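Week 2 handout: Skin and Sweat
Halliday Community Fitness Course, March 2018
Notes by Thịnh Văn

Okay, so last week we did stretching and I talked way too long about hamstrings. This week is the stuff around the workout, mostly what sweat does to your skin and what you can do about it without spending a fortune. Several of you asked for this in writing, so I typed up my notes (sorry in advance for the rambling).

First thing: sweat by itself is mostly water and salt. It isn't dirty. The trouble starts when it sits under tight fabric with oil, sunscreen and yesterday's moisturizer, and you get rubbing on top of that. My own back used to break out every summer and I blamed chocolate for years! It was a backpack strap and a shirt I kept on all the way home.

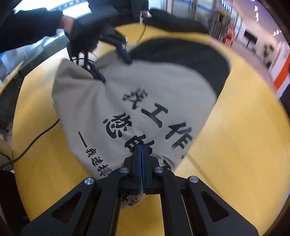
So, changing your shirt. If you can only manage one thing after class, do that one. Showering right away is lovely, but plenty of us go straight to work or to pick up kids, and a dry shirt gets you a long way. Pat your neck and chest with a towel first. Pat, please, don't scrub, especially if you're already irritated.

Washing your face

Plain lukewarm water and a mild cleanser. I use the Prevum gel one because it was on sale and it doesn't sting my eyes, but whatever you already have is probably fine. Take makeup off before you train if you can stand to. I know some of you come right from the office, and a quick rinse in the locker room takes no time at all.

If you shave, try to do it the night before a hard session. Salt on freshly shaved skin is miserable, ask me how I know.

Chafing

Inner thighs, underarms, the line under a sports bra. Put the balm on before you feel anything. Once it burns you're just protecting the damage. I've tried the Eladero stick and plain petroleum jelly and I go back and forth: the jelly is cheaper, the stick is less messy on clothes.

Laundry

Wash workout clothes inside out and go easy on the softener, it can leave a coating that hangs on to smells. And your outer layer counts too! We all wash the leggings and then wear the same warm-up jacket for a month. Check the care label, zip it up, and hang it to dry if you've got the space. Cuffs and collars pick up the most, so I give those a little rub with detergent first.

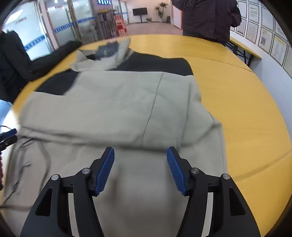 Jacket with a dark lining, laid out on a table.

For next time

Keep a skin diary for 7 days. Just a line or two: what you wore, how long you stayed in it, anything itchy or sore. Bring whatever cleanser you use so we can read the ingredients together. If you have a rash that's spreading or hurts, skip my advice and see a doctor.

We're in room 200 again, and the Zomach mats are staying, so no need to bring your own.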